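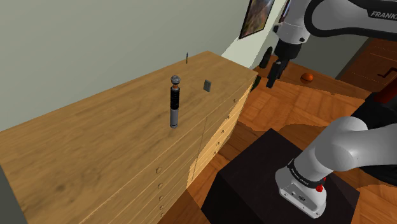
I finally did it! After three years of saying "one of these days," I cleared out my bedroom last Sunday, top to bottom, and I can't stop walking in there just to look around.

My plan was simple. Pick up every single thing, decide on it, and move on. I'd set a goal of 100 items out the door (donated, recycled or handed to a friend) and I figured I'd run out of steam by lunch. Well, I hit 100 before I'd even opened the closet! Socks with no partner, chargers for phones I haven't owned since college, 21 tote bags. Twenty-one! I kept four.

The hard part was paper. I had a shoebox of letters from my old roommate Hortensia, from the year she lived in Dirico and wrote to me almost every week, and I sat on the floor and read the whole lot with a cup of tea going cold next to me. Those stayed, of course. So did the ticket stubs, though I moved them into an envelope – a small victory.

My rule for clothes was to try everything on, even the stuff I was sure about. It takes forever, but I found a green sweater I'd completely forgotten and I've worn it three times this week. I also found out that I own one pair of jeans that fit. Good to know!

What surprised me most was how well I slept that night. I don't have a theory about it, I just know that I went to bed at nine-thirty with a book and was out before the end of the chapter.

The kitchen is next, probably in June when my sister can come help. If you have a good system for spices, please leave it in the comments, because mine are in a heap.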